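# Three Nights in Colport, One Pair of Pants

2013-05-06

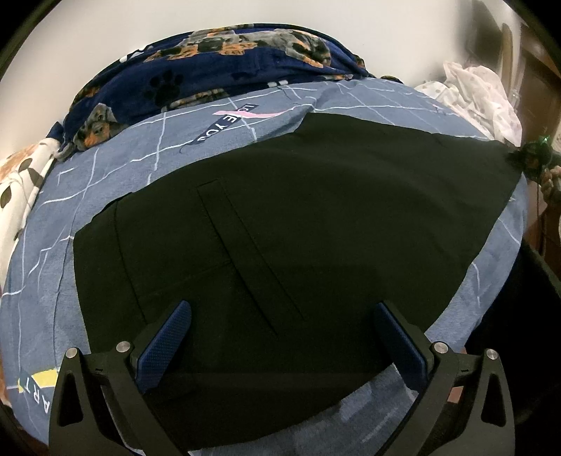 *The black pants, on the blue duvet.*

I went to Colport for the Lantern Weekend, which the town has held every spring for 32 years and which it advertises, as far as I can tell, by hoping. There's a website. The website has a countdown clock that was still counting down to last year when I looked at it in February. I booked anyway. The bus was cheap and I had vacation days that were going to expire.

If you've never been, Colport is a harbor town with one steep street and a lot of opinions about how to walk up it. The festival starts at the bottom with the fish supper and ends at the top with the lanterns. In between are 13 places to buy fudge. I know this because the festival map marks them with little stars, and marks the public restrooms with nothing at all.

I stayed at the Plikirside, halfway up. The room was clean, the shower had two settings (apology and fire hose), and breakfast was served until nine, by which they mean that at nine a woman takes the toast out of your hand. I liked it a lot. Ask for the back of the building. The front faces the street, and the marching band practices on the street. They know three songs. By Sunday I did too.

The fish supper is worth the trip by itself. You pay at one table, get a ticket, carry the ticket to a second table, and trade it for a different ticket. The fish comes in paper with potatoes and a slaw that has raisins in it. I was against the raisins for most of an hour and then went back for more. Go early. They make roughly 600 portions and when those are gone you're having fudge for dinner.

Saturday is the costume parade, and the rule is that everyone wears black so the lanterns show up. I had read this as a suggestion. A man at the rope gave my khakis the kind of look I associate with airport security, so on to the black pants, which I'd packed for a nice dinner. Said Mahrous, who I'd met in line for the second ticket, lent me a scarf. He has walked in the parade since he moved to town and carries a paper heron the size of a canoe. He offered me a turn with it. Don't take a turn with the heron. There's wind at the corner by the bank and the heron has plans of its own.

The parade itself is lovely, and I say this as someone who was struck in the ear by a beak. The street lights go off, the band stops (thank you), and for a while all you hear is shoes on cobblestones and somebody's kid asking if it's over. At the top they hang the lanterns on the old rope-works fence and everybody stands around eating and being quiet. I'd expected speeches. There was one, and it was about parking.

The nice dinner did happen, on Sunday, at Tahiri. Book ahead. It has very few tables and the owner seats you according to some private theory of who should be near the window. I wasn't. I had the lamb, and then a sort of almond thing I've been trying to describe to people ever since without success. The bill was fair. The wine list is one page and half of it is crossed out.

Skip the Flovemitz boat tour. It goes out, it turns around, and the recorded guide talks about a lighthouse that must be in some other harbor. On my trip the recording got stuck on the word "notable." The hot chocolate on board is decent.

A few practical things. The last bus back leaves earlier than the timetable says. The cash machine by the bank runs out on Saturday afternoon, and the fudge people don't take cards. Bring real shoes for the cobblestones, and a jacket. Bring black pants if you're planning on the parade, and some other pants for the slaw.

Said says next year the heron gets a second heron. I've put my name down for the back half, where the feet are.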